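Home Articles Issues Authors Contact

9 min read

3. Storage and forgetting in shared kitchens

3.1 Setting

The households in this part of the study live in Cerville, in two buildings put up by the same developer and let mostly to people who share with someone they did not know before moving in. Tsegereda Wako and Dalibor Skála carried out the interviews. Each household was visited twice, once shortly after a new tenant had arrived and again in December, when most had settled into a routine. Between visits the tenants kept a written log of food they threw away and wrote a short note on why.

We chose shared households because the question of who knows what is in the kitchen is sharper there. A person living alone may forget a bag of lentils, but at least the person who bought it and the person who might cook it are the same. In a shared home the buyer may be at work when someone else is standing in the kitchen wondering what to make.

3.2 Closed and open storage

Earlier work on household waste has paid most attention to the refrigerator. Our logs suggest that dry goods deserve a closer look. Tenants rarely threw away rice or flour because it had spoiled. They threw it away during a move or a cleaning day, after finding a second or third package of the same thing. Several described this as "finding" food, even when they had bought it themselves.

The kitchens differ in how much is behind doors. Some have open shelves over the counter, and others rely on base cabinets with a drawer on top and shelving underneath (Figure 2). In the interviews, tenants with open shelves could usually name what was on them without getting up. Tenants with base cabinets named what was in front and then guessed. One woman listed the contents of her lower cabinet with confidence, opened it to show Skála, and found that her housemate had moved everything to a different one the week before.

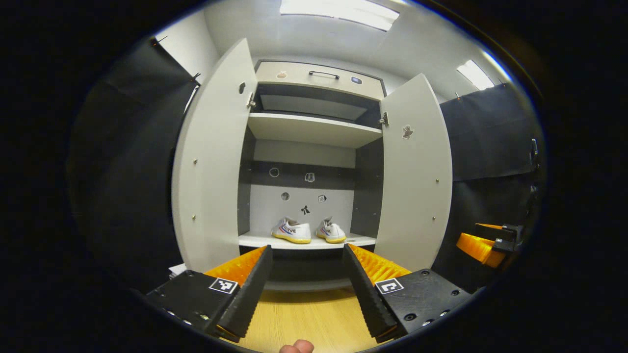
Figure 2. Base cabinet with the doors open.

The height of the shelf mattered as well. Items kept below the counter were checked less often, and the logs mention them mainly in connection with cleaning. Older tenants said that bending down was a nuisance. Younger ones gave the same answer in other words: they looked in the low cabinets when they already knew that what they wanted was there.

Wako raised the possibility that the effect comes from the type of food and has little to do with the cabinet. Heavy and slow-moving goods tend to go low — sacks of potatoes, large bags of flour, spare bottles of oil — and these would be checked less often wherever they stood. We cannot rule this out. The tenants decided for themselves where to put things, and we did not ask anyone to rearrange a kitchen for the study.

3.3 Marking and ownership

Most households had some way of showing which space belonged to whom. Initials on masking tape were common. Others divided the kitchen by side or by shelf and relied on memory. These arrangements were meant to prevent arguments, and tenants said they worked well for that purpose. They also made food harder to share. A tenant who saw an open bag of pasta on someone else's shelf would often buy a new one before asking, especially in the first months.

By the December visit, many of the rules had loosened. Salt, oil, tea and sugar had usually become common property, and duplicates of these had mostly disappeared from the logs. Spices were slower to change. Two tenants who ate together most evenings still kept separate jars of paprika and could not say why.

3.4 Limits

The logs depend on people writing down what they throw away, and some clearly wrote in batches. Eldana Lencho compared the entries with the interview notes and removed those where the dates conflicted. Aranka Kovács coded the reasons given for each entry, and disagreements were settled by discussion. The sample is small and comes from one town, and the two buildings have similar floor plans. Houses with a separate pantry may show a different pattern.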